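Sorken fabric care word list – README

Version of Oct 29, 2020

This is a list of 359 words and short phrases that people use when they speak about washing, drying, folding and mending cloth at home. It was collected by Chia-jung Choi and Hsiu-ying Hsueh, and checked by Reinaldo Fontes. The list is in English, with a second column for the word the speaker used at home, if it was given.

What is in the files

words.csv has one entry per line. The columns are: entry, home_word, topic, source, note. The separator is a semicolon, because many notes contain commas. Please set this before you open the file in a spreadsheet, otherwise the notes will break into pieces.

topics.txt explains the 6 topics: washing, drying, ironing, folding, mending, storing. An entry has only one topic. Where a word fits two of them (for example "airing"), we chose the one that the speaker mentioned first.

sources.txt lists the letters and interviews by number. The names of the speakers are removed. Please do not try to find them again.

How the words were written down

We kept the spelling of the letters, also when it is unusual. For the interviews we used standard British spelling. "Pegging out" and "hanging out" are separate entries – several speakers were quite sure that they do not mean the same. Plural forms are left out unless the plural has its own meaning, as with "smalls".

Known problems

Mending is thin compared with washing. The speakers from Skavelitz mostly answered on paper, so their entries have short notes. Five entries have no home_word and no source; they came from a notebook of Ho-yin Cheung and the page numbers were lost.

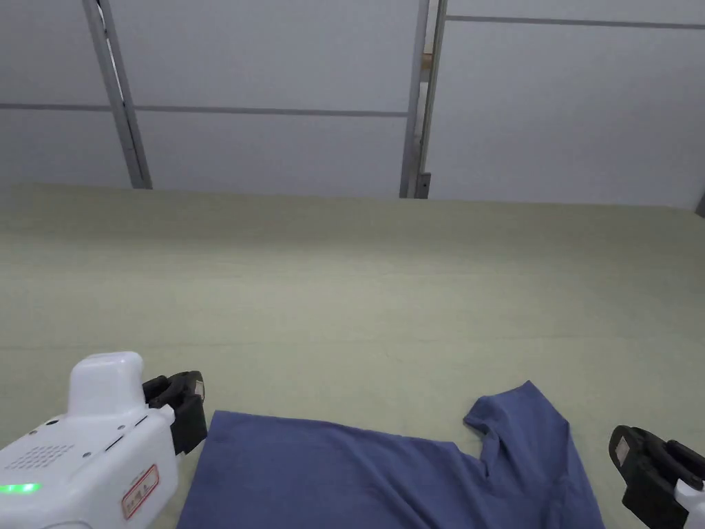
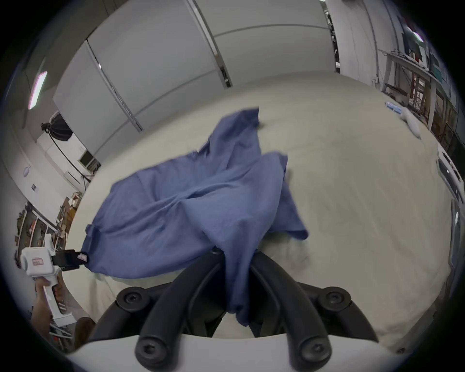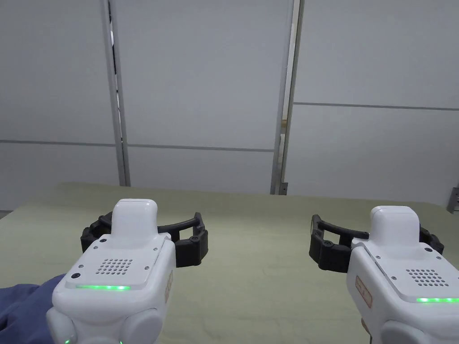 The note column is free text and was not translated. If you find a note in a language you can read, we will be glad to receive a translation. Send it as a plain text file, with the line number of the entry first.

Changes

In September the topic "bedding" was removed and its words were divided between folding and storing. The old file is kept as words_old.csv, but it will not be corrected any more.

Use

You may copy and change the list for teaching and for study. Please name the two collectors. For printing it in a book, write first to Chia-jung Choi.

Related items
Nallero kitchen word list
Skavelitz letters, index by year
Names for knots and stitches
Sorken interview guide, second edition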